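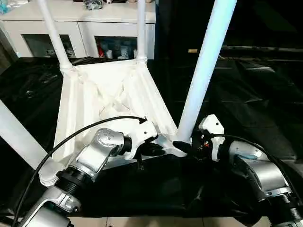

What did the delegation hope to learn at the Trurkercombe open day?
Members wanted to see how a small town library manages a seed collection alongside its ordinary lending, and what the work requires of its staff during the winter.

Visit Report: Trurkercombe Seed Library
Last updated: November 1, 2025

The delegation was received in the reading room by Sivaprasad Poojary, who has directed the seed library since it moved from the Gastemari building. The program consisted of a short talk, a tour of the storage room, and an hour for questions. Attendance was 39, including visitors from two neighboring districts.

The collection is kept in paper envelopes, filed by plant family and then by year of harvest. Beans and squash account for most loans. Borrowers may take up to six envelopes per season and are asked to return seed from healthy plants only. Mr. Poojary noted that some 25 varieties came from a single donor garden, Ikau, and that their labels are still being checked against the original notebooks.

Germination tests are carried out in December. Samples are placed on damp paper and counted after a set period, and any lot that performs poorly is withdrawn from lending. The delegation asked whether the tests could be shared between libraries. A written reply has been promised.

The Subramaniam catalog, which lists 19 local tomatoes, was available for consultation but may not be copied. Requests to view it should be made in writing to the front desk.

Contact the Visits Office | Copyright 2025. All rights reserved. | Back to top

This site uses cookies to remember your preferences. Accept or manage settings.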